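Parish Boundary Walk: What We Found Along the North Side

The spring walk left from the mill lot at 8 in the morning, and 13 people came. The route followed the old township line from the creek crossing up to Hegedűs Corner, then east along the ridge road to the site of the Privent chapel. It was dry underfoot except for the stretch below the dam, where the path has been soft since the culvert was replaced.

For members who have not done this section before, the township line is older than any of the roads that now cross it. The first survey of Mesterine ran it from a white oak on the creek bank to a pile of stones on the ridge. The oak is long gone. The stone pile is still there, or most of it is, a few yards inside the fence on the uphill side of the road. Please ask at the farmhouse before going over to look at it.

The mill comes first on the route. Only the wheel pit and the lower part of the east wall are standing. The wall is local fieldstone with brick patching at the south end, and the brick is likely from the yard that worked the clay bank downstream. The mill ground corn and buckwheat for the farms on both sides of the creek. A second set of stones was put in later, and one of them is now the front step of the house across the road. The race can be followed for a good distance through the trees, and it is easiest to see before the leaves come out.

From the mill the line climbs through what used to be the common pasture. The pasture was divided among the adjoining farms in 19 lots, drawn by number from a hat at the meeting house, according to the township book. The lots were long and narrow so that each one had some water at the bottom and some woodlot at the top. Several of the stone walls between them survive. The wall between the fourth and fifth lots is the best of them, with a gap left for cattle and a flat stone bridge over the ditch.

Hegedűs Corner takes its name from the family who kept the store there. The store was also the post office for a time, and the mail for the whole north side came through it. When rural delivery started, the post office closed and the store followed within a few years. The building was moved down the hill on rollers and is now the back half of a barn. The cellar hole is under the lilacs on the northwest side of the crossroads. We found the well cover too, and it has been marked with a stake – keep children away from it.

The ridge road was laid out wider than the traffic ever needed. Drovers used it to bring cattle to the railroad, and the extra width gave the animals something to graze on the way. The old edges can be made out from the lines of maples, which stand well back from the present pavement. At the highest point, the ground falls off on both sides and on a clear day both creeks are in view. There was haze this time and we saw only the near one.

The Privent chapel stood on the south side of the road, a short way past the last farm. It was a plain frame building with two doors and no steeple, and it could seat 50. Services were held there every other week in summer, when the roads were good enough for the preacher to get up from the village. The foundation is complete on three sides. The burying ground behind it has been mowed, and the fallen marker by the gate has been set upright again. Four of the stones can no longer be read. If anyone has older rubbings or notes from this ground, we would like to copy them.

One correction to the route sheet handed out at the start. The sheet says the Biretti quarry supplied the stone for the chapel foundation. The quarry was not opened until after the chapel was built, and the foundation stone most likely came from the fields close by. The quarry stone went into the bridge abutments on the lower road and the steps of the school. A revised sheet is in the file drawer at the reading room.

The next walk will cover the south side, from the bridge to the county line. That section is shorter but has more climbing. Wear boots, and bring your own lunch and water. We will meet at the mill lot again and share cars to the bridge, where there is room to park only two or three. 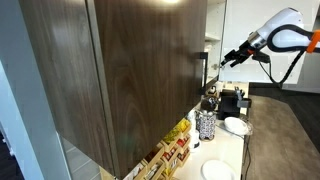
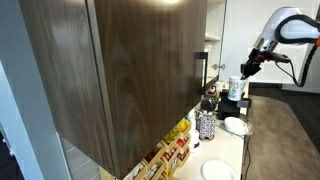
Firdevs Ateş writes that the date given last time for the moving of the Hegedűs store is probably too early. Her grandmother remembered buying thread there as a schoolgirl, with the store still at the crossroads and the lilacs only waist high. She also has a receipt from the store with the Mesterine postmark on the back, and she is willing to lend it for copying. Nektarios Liapis adds that the barn it became part of still has the letter slot in one wall, boarded over from the inside.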